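How Does a Band Fill a Whole Room With Sound?

Have you ever stood near the front at a concert and felt the drums thump right in your chest? That thump is real! Sound is a kind of push that travels through the air, and a big low note can push hard enough for your ribs to notice.

Let's follow a song from the stage to your ears.

It starts with a wiggle

Every sound begins with something shaking back and forth very fast. We call that a vibration. Pluck a rubber band stretched over a shoebox and you can watch it blur. The string on a banjo does the same thing, and so does the skin on a drum. When you sing, two little folds in your throat shake too. Put your fingers on your neck and hum — there it is!

The shaking string bumps into the air next to it. That air bumps the air beside it, and so on, all the way across the room. The air itself doesn't fly from the stage to your seat. It jiggles in place and passes the bump along, like kids in a line passing a squeeze from hand to hand.

High notes and low notes

Fast shaking makes a high note. Slow shaking makes a low one. A thin, tight string shakes quickly, and a thick, loose string takes its time. That's why the strings on a bass are so fat and long.

Musicians measure shaking in hertz, which means "how many times each second." A note of 30 hertz is a deep rumble, down near the bottom of what people can hear. A note of 2,000 hertz is bright and whistly. Your ears can handle both at once, plus the singer, plus the person next to you crunching popcorn. Ears are amazing.

Why a guitar has a belly

A string all by itself is surprisingly quiet. It's so skinny that it slips through the air without moving much of it. So instrument makers give the string a helper. On an acoustic guitar, the string shakes a small piece called the bridge, the bridge shakes the big flat top, and the top pushes on lots of air. Now you can hear it from the kitchen!

Fiddles, mandolins and cellos all use the same trick. Look for the hollow body and the holes cut in the front.

Getting to the back row

In a living room, a fiddle is plenty loud. In the Tuvetti Theater, with 2,883 seats, the people at the back would be leaning forward and squinting with their ears. That's where microphones come in.

Inside one common kind of microphone is a very thin sheet that shakes when sound hits it. The shaking gets turned into a tiny electric signal. The signal runs down a cable to the mixing desk, where a sound engineer decides how loud each instrument should be. Then it goes through an amplifier, which makes it much stronger, and out to the speakers. A speaker is like a microphone working backward: electricity goes in, a paper or plastic cone shakes, and sound comes out.

When the Cusik String Band plays the Tuvetti, they use 17 microphones. The drum kit gets the most, with one close to nearly every drum.

What's that awful squeal?

You've probably heard it in the school gym. EEEEEEE! It's called feedback. The microphone picks up sound from the speaker, the speaker plays it louder, the microphone picks it up again, and round and round it goes. Moving the microphone away from the speaker usually stops it.

Try it yourself

Stretch three rubber bands of different widths around an empty box. Pluck each one and put them in order from lowest to highest. Now slide a pencil under them at one end, like a bridge. Did anything change? Try a bigger box, or a metal tin, or a plastic tub. Ask a grown-up to listen from the next room and tell you which one carries best. 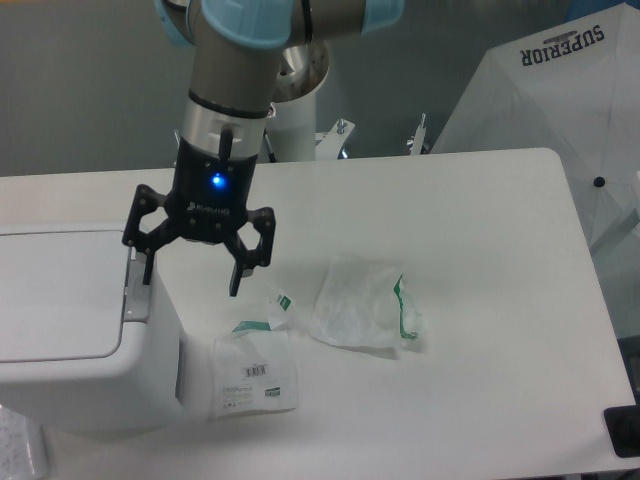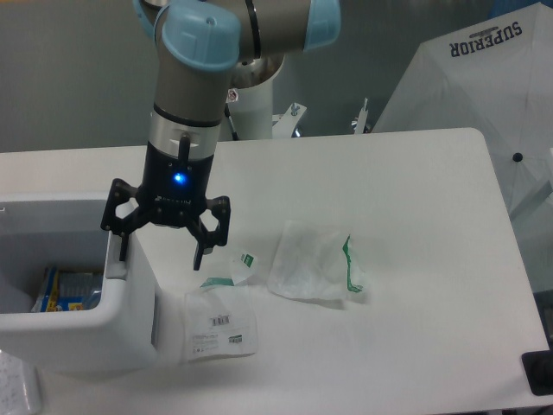 Two views of a robotic arm with light blue joint covers and a black gripper.

Words to know

Vibration: a fast back-and-forth shake.
Hertz: how many shakes happen in one second.
Bridge: the part that carries the shaking from the strings to the body.
Amplifier: a machine that makes an electric signal stronger.
Feedback: the squeal you get when a microphone hears its own speaker.

Next time: why does the Monden Brass Band sound so different outdoors?

Page updated 19th July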